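Sorting day, finally!

I've been putting off the workbench since the spring, and on Thursday I made a pot of tea, turned the radio up and got stuck in. You would not believe how much stuff one person can keep "for later" (559 screws in a single biscuit tin – yes, I counted, and yes, I enjoyed it).

My new favourite thing is the metal bin. I used to swear by those little plastic drawers, but you can never see what's in them and the labels always peel. With an open bin you tip everything in, spread it out and there it all is, the reddish bars and the dark green bits all showing up beautifully against the grey.

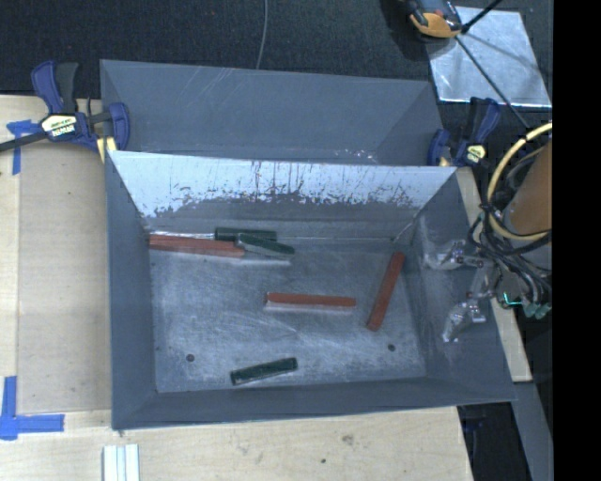

I do it by colour first and worry about size afterwards. Gijs thinks this is madness and would go by length every time, but colour is so much quicker on the eye! I got through 19 jars before lunch, and the bench has a top again, with room to lay out a whole project.

Next up is the shelf under the window, which is mostly string and old paint. I can't wait – I've already bought more jars.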